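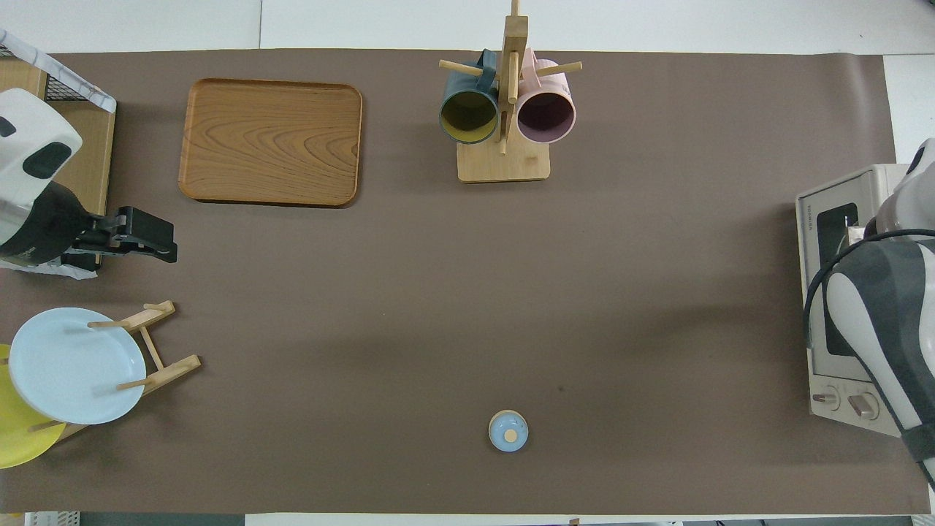 The pantry crew at Sivitz has spent most of its working life doing the same small jobs. The company looks after the shared kitchens in office buildings, and its people go from floor to floor putting plates in racks, wiping counters, emptying crumb trays and collecting the cups left on windowsills. Since April part of that work has also been going on at a table in the company's depot at Rultstead, where a pair of robot arms is being taught the same jobs. The table is set out with the things the crew handles all day: a toaster oven, a plate rack, a wooden tray, a mug tree with a pink mug on one side and a teal one on the other. Brown covering keeps the arms off the bare white top.

The system comes from Cirklow, a small firm that sells robots to cleaning and catering contractors. Sivitz has signed up for a year. If the trial goes well, a pair of arms will be installed in a kitchen in one of the larger buildings, where it will clear a counter and put things back in place between the morning rush and lunch. The crew will still do the floors, the fridges, the trash and everything that involves talking to a tenant.

There are 17 people on the crew. Six of them now spend part of the week at Rultstead, and their shifts have been rearranged to allow for it. They don't write software. They reset the table, start a run, watch it, and record what went wrong. When a task needs to be shown again, they guide the arms through it by hand controls until Cirklow has enough good attempts to work with. For hanging up a mug, the firm asked for 2000.

It is slow work, and people on the crew disagree about whether it is easier than the old job. There is less walking and almost no lifting. There is also a lot of standing in one spot, and several of the six say their eyes are tired by the end of the day. The depot has no windows onto the street where they used to take their breaks, and they miss the regulars on the office floors. One woman said she had known the names of all the dogs in a building that allowed dogs.

Pay was the first argument. When the training shifts were announced, they were listed at the normal pantry rate. The crew asked why they should be paid the same for work they hadn't been hired to do, and for a few weeks hardly anyone put their name down. Sivitz then added a supplement for hours spent at the depot. The supplement doesn't count toward vacation pay, and that is still being discussed.

The second argument was about hours. Evening shifts used to end at 11, after the last kitchen was closed up. Management wants to shorten them once the arms are in use, on the grounds that counters will need less attention late in the day. For people with children, an earlier finish is welcome. For those who depend on the evening premium it means a smaller check, and they have asked for the change to be put off until the trial is over.

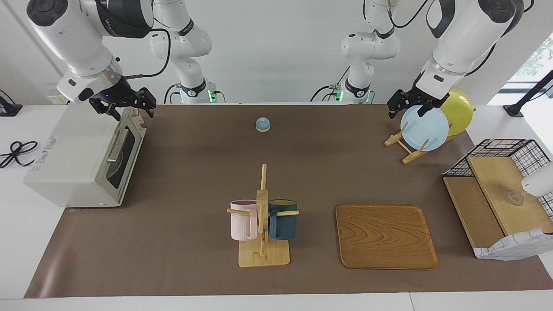
According to Fotis Gavalas, the hardest thing to get used to was being asked how he did his job. He had racked plates for years without giving it any thought, and now an engineer wanted to know which hand went first and how he could tell a plate was seated. He said he had to go home and watch himself do the dishes. Some of his answers ended up in the task instructions, nearly word for word, and he would like that to be noted somewhere when the system is sold to other companies.

His point has been taken up by others on the crew. What they know about the work is going into a product that belongs to Cirklow, and there is nothing in their contracts about it. Sivitz says it raised the question with the supplier and is waiting for a reply. In the meantime the six keep a notebook of their own at the depot, with the suggestions they have made and who made them. It is an ordinary spiral notebook and it stays in a drawer with the spare gloves.

Some of what is in it is about the kitchens more than the robot. Mugs with small handles are hard for a gripper, but they are also hard for anyone wearing rubber gloves, and the crew had complained about them before. Sivitz has stopped buying them. Plate racks are going to be put in the same spot on every floor. The crew had asked for that too, and some of them are a little sore that it took a machine to get it done.

A rival contractor, Dönmez, has gone the other way and is advertising its kitchens as fully staffed. Two former members of the Sivitz crew have moved there. Both left before the trial began, and neither gave the robots as a reason, although one said the rumors hadn't helped.

Sivitz has promised that nobody will be let go during the trial year. It has made no promise for the time after that. The crew would like one in writing, and a meeting has been set for when the first kitchen installation is ready to be shown to tenants.

Until then, work at the depot continues much as before. The early shift uncovers the table, checks the grippers, and lays out the items for the first run. There is a kettle in the next room, and whoever makes the coffee washes the cups by hand.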